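Small venues should stop putting three support acts on a weeknight bill. I have been going to gigs in Grekthorpe for 19 years, and the running times have crept up until a headliner who used to start at nine now starts close to eleven, when the last bus has gone.

The usual argument is that more acts sell more tickets. Perhaps they do, but the Plirkton Hall holds 54 people, and when Seppälä played there half of them had left before her second song. They had paid for her and mostly heard somebody else. The opening band fared no better, playing 2 songs to the bar staff and cutting the rest because the changeover ran long.

Volkan Dursun, who books the upstairs room at Jelleson, has gone back to one support act with a proper 40-minute set. I think he is right. A new band learns more from a full set than from a rushed one – and people might remember its name on the way home.

I would pay the same price for the shorter bill. Promoters who doubt it should try it for a month and print the stage times on the ticket.
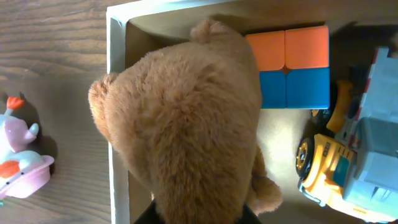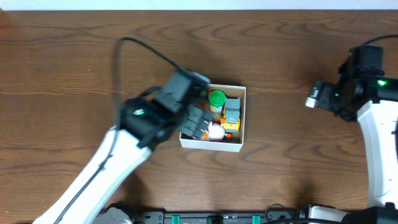
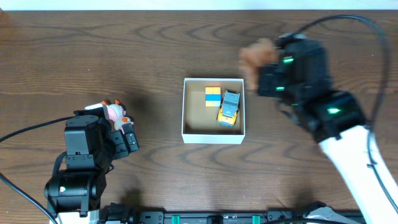 Grekthorpe, March 8, 2021

Outdoor shows may be allowed again by May, and the first bills are already being drawn up. One support, please, and the headliner on by nine.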